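Does a thicker quilt mean better sleep?
Aarti Jaiswal, Sturnedden College

The leaflet from Nallier says heavy bedding helps people drop off faster. I wanted to see if that held up among students in the Kella halls, and I am not convinced it does.

We sent the form to 400 residents and got 11 sleep diaries back, which is poor. Liis Ots thinks the short ones still show a pattern. I think they show who likes filling in forms. Four people on heavy quilts slept longer, but three of those had no morning lectures, and the leaflet never mentions lectures. 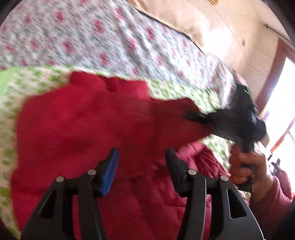

Room heating was the other problem. Sachdeva block is kept warmer than the rest, so its diaries should have been looked at separately, and in February we did not do that. I would want a full term of diaries before repeating any of Nallier's claims.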